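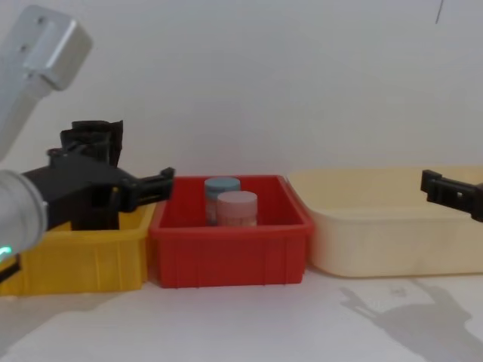 살림·수납 > 플라스틱 용품 관리

플라스틱 수납함 세척과 보관: 재질 확인부터 변색 관리까지

글 원선자

플라스틱 수납함은 재질에 따라 견디는 온도와 세제가 다르다. 같은 매장에서 같은 날 산 제품이라도 본체와 뚜껑의 재질이 다른 경우가 흔하므로 세척 전에 바닥면의 재질 표시를 먼저 본다. 표시가 마모되어 읽히지 않으면 가장 약한 재질로 가정하고 미지근한 물과 중성세제만 쓴다.

재질별 주의점

PP(폴리프로필렌): 수납함에 가장 많이 쓰인다. 열에 비교적 강하고 반복해서 휘어도 잘 갈라지지 않는다. 다만 저온에서는 충격에 약해진다. 12월 베란다에 두었던 함을 바닥에 떨어뜨리면 모서리부터 깨지는 일이 많다.

PE(폴리에틸렌): 표면이 약간 미끄럽고 손톱으로 누르면 자국이 남는 제품도 있다. 뜨거운 물에 변형되기 쉽다. 기름을 오래 담아 두면 냄새가 밴다.

PS(폴리스티렌): 투명하고 단단하지만 잘 부러진다. 알코올, 아세톤, 감귤 껍질 성분이 든 세정제는 쓰지 않는다. 표면이 뿌옇게 되면 복구되지 않는다.

ABS: 서랍형 수납함의 전면부에 종종 쓰인다. 중성세제는 문제없다. 아세톤은 표면을 녹인다.

기본 세척 순서

1. 내용물을 비우고 마른 솔로 모서리의 먼지를 턴다. 먼지가 있는 상태에서 물을 부으면 홈에 뭉친다.
2. 36도 정도의 물에 중성세제를 풀고 부드러운 스펀지로 닦는다. 초록색 수세미 면은 쓰지 않는다. 흠집이 생기면 그 자리에 때가 먼저 낀다.
3. 손잡이 안쪽과 바닥의 보강 리브는 칫솔로 닦는다.
4. 헹군 뒤 엎어서 물을 빼고, 바로 세워 그늘에서 말린다. 엎은 채로만 말리면 테두리 접힌 부분에 물이 남는다.
5. 완전히 마른 것을 확인하고 겹친다.

직사광선 건조는 권하지 않는다. 살균을 기대하고 창가에 두는 집이 많으나 여름철 몇 시간으로도 얇은 뚜껑은 휠 수 있고, 반복되면 표면이 푸석해진다.

얼룩과 냄새

스티커 자국: 헤어드라이어의 약한 바람으로 접착면을 데운 뒤 플라스틱 카드로 민다. 남은 점착물은 식용유를 묻힌 휴지를 10분 올려 두었다가 닦고 세제로 마무리한다. PS 재질에는 식용유도 짧게만 쓴다.

김치 국물, 카레: 색소가 표면 안쪽까지 들어가면 세제로 빠지지 않는다. 산소계 표백제를 미지근한 물에 풀어 30분 담근다. 밀폐된 용기에서 섞지 말 것. 가스가 발생해 뚜껑이 튈 수 있다. 염소계 표백제나 식초와 함께 쓰지 않는다.

냄새: 베이킹소다 2큰술을 물 1리터에 풀어 하룻밤 둔다. 그래도 남으면 신문지를 구겨 넣고 뚜껑을 닫아 며칠 둔다. 기름이 산패한 냄새는 이 방법으로 잘 없어지지 않으며, 공구함 등으로 용도를 바꾸는 편이 낫다.

검은 점: 대부분 곰팡이다. 표면에만 있으면 소독용 에탄올로 닦인다(PS 제외). 고무 패킹 안쪽까지 번졌으면 패킹을 교체한다.

변색

흰색과 크림색 계열은 시간이 지나면 누렇게 변한다. 자외선과 열이 주된 원인이며 세척으로 되돌릴 수 있는 것은 표면의 때뿐이다. 과산화수소를 이용한 탈색법은 얼룩덜룩해지기 쉽고 강도가 떨어질 수 있어 수납함에는 실익이 적다. 빨간색은 햇빛을 받으면 분홍빛으로 바래는 일이 잦으므로 창가 쪽 선반에는 두지 않는다. 노란색은 바램보다 손때가 먼저 보인다.

색으로 용도를 구분할 경우

색은 세 가지를 넘기지 않는다. 네 가지부터는 가족이 기억하지 못하고 결국 라벨을 붙이게 된다. 우리 집은 노란색에 건전지와 멀티탭, 빨간색에 구급용품, 크림색에 문구를 넣는다. 구급용품은 어두운 곳에서 꺼낼 일이 있으므로 색만 믿지 말고 항상 같은 자리에 둔다. 색각 이상이 있는 가족이 있으면 손잡이에 끈을 묶는 등 촉감으로 구분되는 표시를 더한다.

치수

구입 전에 선반 안쪽 폭을 앞과 뒤 두 곳에서 잰다. 조립식 선반은 앞뒤 폭이 몇 밀리미터 다를 수 있다. 제품 표기 치수는 윗면 테두리 기준인 경우와 바닥 기준인 경우가 섞여 있다. 내가 쓰는 Zusberg 소형함은 바닥 폭이 154mm인데 테두리는 그보다 넓어서, 처음에 바닥 폭으로 계산했다가 한 줄에 하나가 덜 들어갔다. 가격은 개당 3,875원이었다. Giltstead 제품은 뚜껑이 서로 맞지 않는 크기가 있으니 함과 뚜껑을 따로 살 때는 품번을 대조한다.

겹쳐 보관할 때

같은 크기끼리 깊게 겹치면 진공처럼 붙어 빠지지 않는다. 사이에 골판지 조각이나 접은 종이를 한 장씩 끼운다. 이미 붙었다면 바깥쪽 함을 따뜻한 물에 담그고 안쪽 함에 찬물을 부은 뒤 비틀어 뺀다. 칼이나 드라이버를 틈에 넣으면 테두리가 갈라진다.

뚜껑은 함과 분리해 세워 둔다. 눕혀 쌓으면 아래쪽 뚜껑이 휜다.

교체 시점

바닥에 실금이 보이거나, 손잡이 연결부가 하얗게 변한 것은 무거운 물건에 쓰지 않는다. 흰 선은 재료가 늘어난 자국이다. 식품을 직접 담던 함은 안쪽에 깊은 흠집이 생기면 다른 용도로 돌린다. 버릴 때는 스티커와 금속 부품을 떼고, 재질 표시가 없는 것은 지자체의 분리배출 기준을 따른다.

관련 글: 고무 패킹 교체하는 법 / 서랍 레일 소음 줄이기 / 욕실 선반 물때 제거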